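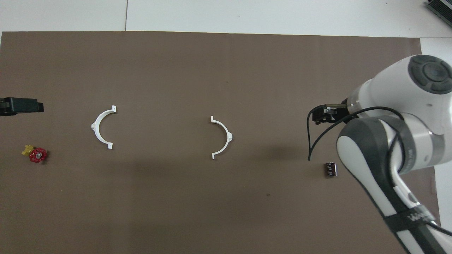
The two white half-rings on the brown sheet, with the arm waiting at the right and the red handwheel off to the left.

Gripper Trials at the Willov Bench: Gallery and Notes

Posted January 5, 2022, by Aurelia Dumitrescu

Welcome, and thank you for stopping by! A good many of you wrote after the last gallery to ask what had become of our gripper comparison, and the answer is that it got longer, as these things do when I'm left alone with a bench and a kettle. What began as a quick look at two sets of fingers grew into a proper little study of fingers, pads, wrist cable routing and one very stubborn controller setting. I promised to put up a page for the folks at the Fadville workshop who couldn't come over to see it, so I've written this one mainly with them in mind, though of course everybody is welcome to read along.

A quick word on what we're after. The Fadville people put together small plumbing kits, and they would like an arm to lay out the parts of each kit before a person packs it. The parts are awkward in all the ways plumbing parts are awkward. Some are round, some are thin, some are heavy at one end and will swing if you pick them up carelessly. Our job at Willov is to tell them which gripper to spend their money on, and (this is the bit I care about most) which one their own staff will be able to look after once we've gone home.

The picture at the top of the page belongs to the bracket part of the work, so I'll start there and then go on to the rest of the notes, grouped under the headings we use in the lab book.

About the brackets

Each one is a half-ring of white plastic with small flat tabs at both ends and a nub at the middle of the curve. I've grown rather fond of them. They look like the simplest thing in the world to pick up, and if you reach down with your own hand you'll do it without a thought, but a parallel gripper has to decide where to hold a shape that curves away from it on both sides. You can go for a tab, you can go for the nub, or you can straddle the arc and hope the fingers settle square. We tried all three, and we have opinions about all three.

The tab grip is the tidy one. The fingers close on a flat surface and the part comes up without twisting much, though it hangs to one side like a coat on a hook, and that makes setting it down a slower business. The nub grip is better balanced and I had high hopes for it, but the nub is small, and if the camera's idea of the angle is a little off, the fingers land on the slope beside it. Straddling the arc was Sisodia's suggestion when they sent over their finger set, and I'll admit I was doubtful. It has come out the favorite for anything that has to be placed facing a particular way.

How we lay the parts out

For the bracket runs we start with the two halves facing each other with a gap between them, as you see them in the picture. A left-facing part and a right-facing part ask quite different things of the wrist, and an arm that handles one beautifully can tie itself in a knot over the other. We learned to test both in every run after an early afternoon of lovely results that all came from the easy side. Lesson learned, and a fresh page in the lab book!

The brown sheet has earned its keep as well. White parts on a white tabletop gave the camera fits, and I spent longer than I care to admit adjusting thresholds before trying the plain old remedy of putting something darker underneath. If you are setting up your own table, do this first and the clever things afterward. Brown kraft paper is cheap, it doesn't shine, and you can write on it in pencil. Do tape it down underneath at the corners, or it will creep a little every time a finger brushes it and your positions will drift over the day.

About the shadow

You'll notice the arm throws a soft gray shadow onto the sheet, to the left of the gripper. I mention it because it was the subject of a long and friendly disagreement here. One view was that we should light the table from several sides and get rid of it altogether. The other view (mine) was that Fadville has ordinary ceiling lights and a window, and a system that only works under perfect lamps will be no use to them by the second week of July, when the sun comes straight across the packing room. We kept the shadow. The detection code had to be made a little more patient, and it now takes a second look at any part whose outline changes as the arm comes over it.

About the cable

The black cable hanging from the gripper area in that loop is the other thing visitors like to ask about. We have gone back and forth on it. A cable strapped tightly to the arm looks much smarter in a brochure, but it pulls when the wrist rolls, and a pull at the connector is a dull, maddening sort of fault that shows up once an hour and then hides. A generous loop moves freely. The price you pay is that the loop has to be kept away from the parts, so we added a rule in the planner that treats it as though it were a fat sausage attached to the wrist. I'm told this is not the technical term.

Comparing the finger sets

We ran two sets through the same program. The Sisodia fingers are long and slim with a soft pad, and the Kandar fingers are shorter, stiffer and come without a pad unless you ask for one. Every set did 400 picks on the brackets, spread across both facings, with the parts put back by hand between tries so that no two starts were quite alike.

The Sisodia set dropped 7 parts in its 400. Most of those were nub grips, and nearly all came in the first stretch, before we slowed the closing speed. I was pleased with it. The pads do pick up lint from the paper, and you'll want to wipe them down at lunch and again at the end of the day.

The Kandar set dropped more, though I don't want to be unkind about it, for it was far and away the better one with metal parts. Stiff fingers don't give when the weight is off center, and that matters a good deal when you come to the valves. If your kits were all brass I'd send you straight to Kandar and wish you well.

The valve with the red handwheel

The small brass-colored valve body with the red wheel is our troublemaker, and I say so with affection. The wheel has a spoked rim and a silver screw in the center, and it invites you to grab it there. Please don't! A grip on the rim will let the whole thing rotate, and the valve body swings around underneath like a bell. We had better luck taking hold of the body itself and leaving the wheel out of it entirely, and that meant teaching the camera side to find the part by its red wheel and then reach for something else. It took a couple of days to get the offset right, and it has behaved itself ever since.

Small electronic parts

Fadville also asked, almost in passing, whether the same fingers could manage little components for the control boxes they hope to sell alongside the kits. I have only short notes on this so far. Narrow parts that stand upright will go over at the slightest nudge, so the approach has to be straight and slow, and the finger opening has to be set narrow beforehand. Coming in wide and closing down from a distance knocks the part over about as often as it catches it. There will be a fuller set of notes when we've had a proper go.

The controller setting I mentioned

I won't bore you for long. The closing force is set in steps, and the step we had been using for plastic was 8. On the brackets this was enough to make the arc flex, and a flexed bracket has a way of springing out of the fingers the moment they open. Dropping the setting helped at once, and the placements became neater too. If your parts are hopping when released, look at this before you blame the pads.

All told the logs now hold 770 picks that I'd be willing to show to a stranger, with the rest set aside as practice. My recommendation to Fadville is to begin with the Sisodia fingers for the brackets and keep a Kandar pair in the drawer for the valves, and to let two members of staff practice the changeover until they're comfortable with it. Next up is the pad wear test, and after that I'd like to try a camera mounted lower down, where it might see the nub side-on.

Questions are very welcome, and so are awkward parts. If you have something small and strangely shaped that you think will defeat us, send it over to the Willov bench with a note saying which way up it's supposed to go.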